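Still doing my own washing up, then

12/24/22

It is the day before Christmas, I have a turkey the size of a toddler in the fridge, and every surface in the kitchen has something on it that belongs somewhere else. So naturally I have been reading about robots.

I blame Idris Prydderch. He has been telling me since we were at school that by the time we were old there would be a machine to do all this. We are now, by any fair measure, getting on, and last month he rang to say the future had arrived and I should get myself over to Ultville and look at it. His niece Mali Maddocks works there with a small outfit called Rusu, who are trying to teach a pair of mechanical fingers to tidy up after people. He offered to drive. I should have known better, as it was November and his heater has never worked.

What tidying looks like from the hand's end

I had pictured a sort of butler. Mali's machine is an arm with a pincer on it, and the pincer has bits of blue corrugated plastic on it, the sort estate agents' boards are made of. I liked it at once. It looked like something my father would have made to get leaves out of a gutter.

The job was to pick things up and put them somewhere better. I do this for a living, more or less, being a parent. You don't think of it as clever. You see a cup, your hand goes out, and you are already thinking about lunch. The machine has to work out that there is a cup, where the cup stops and the table starts, and how hard a cup likes to be squeezed. Then it has to do it all again for the next thing, which is soft.

Mali says the little camera by the wrist is a great help, as the machine can look along its own fingers. I have seen what it sees. When the arm gets a move on, most of the world turns into streaks, and you are left with the fingers and a lot of coloured smears that you'd have to take on trust.
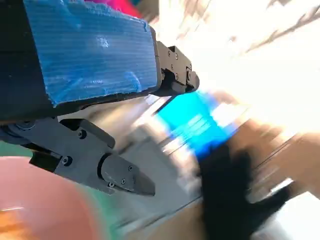 So, can it do the chores?

Some of them, if you aren't in a hurry and you don't own anything nice. Mali was very straight about it. In their last round of tests they gave it 200 goes at clearing a table and it managed the whole thing, start to finish, 53 times. Idris thought this was marvellous. I pointed out that if one of my children cleared the table 53 times in 200 we would be having words, and then I did the sum properly and realised it would be a big improvement on what I get now.

Factories are further on, according to Meirion Jenkins, who spent years at Girkico and came along for the ride and the chips. There the same part turns up in the same place the same way round, all day long. A house won't do that for you. In my house the same sock doesn't turn up at all.

The one thing I would pay for

Laundry. I don't need help with the washing part, we have had a box for that for decades. I mean the folding, and above all the fitted sheets. I asked Mali when I could expect a robot that folds a fitted sheet and she laughed for longer than I thought was polite.

Idris is undaunted and says give it five years. He said that in the car on the way home too, with his gloves on.

Right, sprouts. Back in the new year.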